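From: Prandeton list member
To: plello-dev
Date: 20/04/2024
Subject: Re: [plello-dev] Container state and save size in Sarside

> I tried the build from the June milestone branch on the Sarside map.
> Save files are now over the old limit after a couple of hours of play,
> and loading one back stalls the main thread. Profiling says most of it
> is containers. Every drawer, crate and locker in the town writes a full
> record, even the ones the player never touched. Is this intended? If
> so, can we at least skip the empty ones? I would also like to know why
> container IDs went from 300 to 301 entries in the test house when the
> level file was not edited.

It is intended in the sense that the code does what it was written to do. It is not what we want to ship.

Some background for people who joined after the inventory rewrite. In the old engine a container was a list of item handles plus a flag for open or closed. The list was rolled from the loot table the first time the player opened it. Before that there was nothing to save, and the save file held only containers that had been opened. That worked until Lamptey added the rule that characters can take things out of containers when the player is not looking. Now the contents have to exist before the player arrives, or two characters can take the same item.

The fix at that time was to roll every container at level load. This is the cause of the large saves.

Skipping the empty ones does not work as you describe it. An empty record and a missing record mean different things to the loader. A missing record means "roll again from the loot table". An empty record means "rolled, and there is nothing left". If we drop the empty records, every container the player has cleaned out fills up again on reload. We had that bug once and players farmed it for ammunition.

What I propose instead:

1. Give each container a seed made from the level seed and the container ID.

2. At load, do not roll anything. When a character or the player first touches the container, roll it from its own seed. The result is the same no matter when the roll happens or in what order.

3. Save only the difference from the rolled result. A container with no changes writes nothing. A container that was emptied writes one bit.

4. Treat the open amount of a drawer as physics state, separate from contents. If it is at rest and closed, write nothing. If it is open, write one byte for the travel.

With this in place, my test save on Sarside drops from 395 KB to 30 KB. Load time drops with it. I have not measured it carefully enough to post a number.

There are two open problems.

The first is the ID count. The extra entry in the test house comes from the desk prefab. Its drawer unit used to be one container. It was split so that the drawer could move on its own, and the parent kept its ID by mistake. So there is one ID for the cabinet body, which can never hold anything, and one for the drawer. The level file does not change because the prefab is resolved at build time. Deleting the parent ID is easy, but it shifts every ID after it, and under the new scheme that changes the seeds and so the loot in existing saves. I would leave a dead slot there and mark it reserved.

The second is the top surface. Some level designers place items on top of a cabinet and parent them to it. Those items are currently stored in the container record. They need to move to the world item list, or they will vanish when we stop writing unchanged containers. A script can do this. It should print every item it moves so that someone can check the list.

Drawer, open, nothing inside:
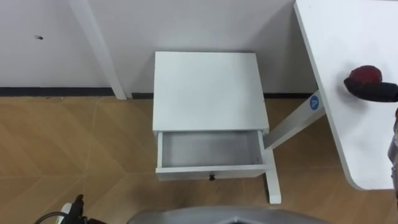
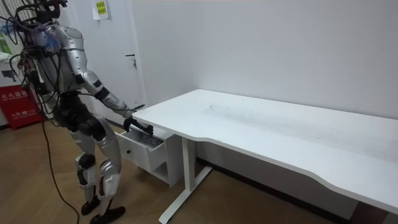 On the patch itself: it is split into three commits. The first adds the seed and changes no behavior. The second moves rolling to first touch. The third changes the save format and bumps the version. Please test the second one alone before you apply the third. If contents differ between two loads of the same level, something is still drawing from the shared random stream, and I need to know which container it was.

Old saves will load through a converter. It keeps every record as it finds it and only starts writing differences for containers touched after that point, so an old save will shrink slowly or not at all. I do not think it is worth doing more for them.

I have not touched the Plello editor. It still shows the rolled contents in the side panel, and that panel will be blank until someone adds a preview roll. Patches for that are welcome, but please keep them out of this thread.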